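To: grurkby-handhelds
From: Catríona Daly
Date: Wednesday, July 14, 2021
Subject: Re: Re: Kodby pulls the shirt off the bed (was: is it the grippers?)

Hi all,

Answering Amedeo's message in full, with apologies to those of you who joined this list to talk about finger pads.

Amedeo Martinelli wrote:

> Catríona, I have now watched Kodby fold, in the loosest sense of the
> word, for two afternoons. The right hand picks up its end of the garment
> very nicely. It then leaves. The left hand is still thinking about it.
> By the time the left jaws close, the cloth they were after is elsewhere,
> and they shut on bedsheet and pull the sheet up with everything on it.
>
> Yesterday the arm went into a protective stop with a fistful of sheet
> and Geum-ok had to free it by hand. I don't love that.
>
> Menaka says the policy is faithfully copying what it was shown. I say
> no human being folds like this. Is it the grippers? Is it the training?
> And who is writing up the stop?
>
> Amedeo

It's the grippers, or more exactly it's the clock in one of them. Menaka was right, which she has been very gracious about on only four separate occasions.

What went wrong

Both handhelds write their own log: video, jaw opening, and a time stamp. The two logs are married up afterwards. They agree on the time because they shake hands when they boot, and neither checks again until the next boot. If one of them restarts in the middle of a session and the other doesn't, the restarted one makes a guess from its last saved time and carries on with great confidence.

The left unit restarted just before episode 1662. Tomás thinks the battery door was bumped. I think so too, having been the person holding it. Everything recorded after that has the left hand running 300 ms late against the right. It doesn't sound like much until you try to stretch a sleeve with it.
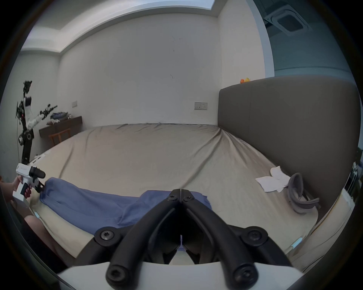
White gripper in the left hand, holding the left end of the blue garment.

In real life the two hands work more or less together on a move like that one. In the merged log the left closes after the right has already gone, and it does this so consistently that the network took it for technique. I would have too. It looks quite deliberate, a bit like someone conducting.

Of nearly 4000 episodes, 2863 are fine as they stand. The rest came after the restart and can't be used until the logs are shifted. None of them has to be thrown away, which is the first good news I've had since the sheet.

Why the merge script didn't complain

It did, in its own way. It prints a warning when the clocks disagree by more than half a second, and this wasn't half a second. That limit was picked by me in January, on a Friday by the feel of it, and the comment next to it reads "generous, tighten later". Later has arrived. Tomás has tightened it, and also changed the warning to a hard failure, so the script now stops and sulks until somebody looks.

How to tell if your own sessions are affected

Several of you have copies of the older firmware, so please do this before you trust anything two-handed.

1. Find a stretch where the right jaws are fully closed with no cloth in them. The tips should meet at the seam and the log should say zero, or near enough. If the video says shut and the log says otherwise, you have a jaw zero problem, and that's a different thread (Menaka's, from last month, with the angry subject line). Fix that first, or the next steps will lead you up the garden path.

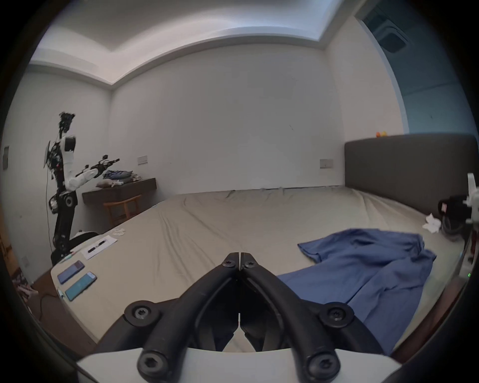 2. Find a grasp. You want one where the cloth bunches up as the jaws come in, so that there's a clear moment in the video when it's caught. Thick or knitted things are best for this. A flat tea towel slides in between the fingers without any fuss and you'll argue with yourself over which moment to pick. Compare the time of the catch in the video with the time the jaw reading stops falling. Same unit, same clock, so these two should always agree. If they don't, your problem is the camera and I'm sorry to hear it.

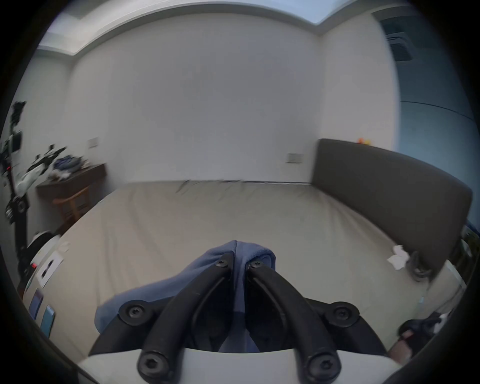 3. Now do the same across both units. Choose something both cameras saw, and don't use a grasp for this because each hand tends to hide the other's. We had good luck with the moment a lifted end of cloth is dropped. Read the time in each log and subtract. A healthy pair comes out so close that you'll think you've made a mistake.

4. Repeat at the end of the session as well as the start. Our first check was on an episode from early in the morning, which was perfect, and we spent the rest of the day blaming the arm. My apologies to the arm.

If you see a fixed gap, you can use the shift option in the merge script. If the gap grows over the session, please don't shift anything. Send the logs to Tomás, who collects that sort of thing.

The protective stop

Amedeo asked who is writing this up. I am, and the short version goes as follows.

Kodby closed on the sheet, pulled, felt the sheet pull back, and stopped. That part behaved as intended. What I'm less pleased with is the next bit. Geum-ok freed the fabric with the arm stopped but still powered, and the left hand was still gripping. When the fault was cleared at the console, the jaws opened and the arm returned to its parked pose over the desk at normal speed. She had already stepped back. That was her own good sense and had nothing to do with any procedure of ours, there being no procedure of ours.

So there is one now. Until further notice:

- Power to the arm comes off at the switch before anyone reaches into the jaws. A protective stop is a pause, and pauses end.

- The person who frees the cloth is the person who clears the fault. Same pair of hands for both, so there's no shouting "all good?" across the room and hearing whatever you hoped to hear.

- First move after any stop is at the slow setting. Yes, it's very slow. Bring a biscuit.

- Tuck the fitted sheet in properly under the mattress. It won't prevent a bad grasp, but it stops the whole lot coming along for the ride.

Grasps on the sheet

Separate from the clock, Geum-ok went back through the recordings looking for any where we'd caught the sheet ourselves and not noticed. It's easily done. When the tips come down on a soft surface you can get a bit of sheet in with the garment, and from above it all looks like folds. She's marked the ones she's unsure of and they'll stay out of the next training run. If you're collecting at home or at the Detby flat, the habit to get into is a small lift straight up before you move sideways, then open the jaws a touch if anything underneath comes with it. It costs you a moment per episode and it gives the policy something sensible to copy.

It also helps to let the cloth hang between the open jaws now and then before closing. We've been short on that sort of approach, and the network seems to believe fabric is only ever met from directly above.

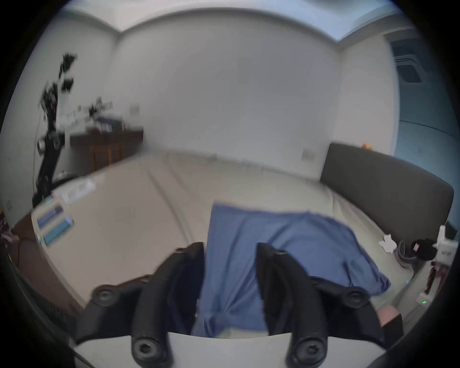 Can I keep collecting with the old firmware while I wait for the fix?

Single-handed recordings are fine on the old firmware, because there's no second clock to disagree with. For two-handed work, restart both units together at the start of the session and again any time either one loses power, and run the check in step 3 before you pack up.

New firmware is with Tomás and has the units compare clocks continuously. He wants a full day of it running without surprises before it goes out to the list, and given who set the last limit, I'm not going to hurry him. He's also made me a new battery door, printed in orange, with CATRÍONA on it in raised letters.

Retraining on the clean episodes starts tonight. Amedeo, please leave the arm switched off until I've sent round the results, even if it looks bored.

Catríona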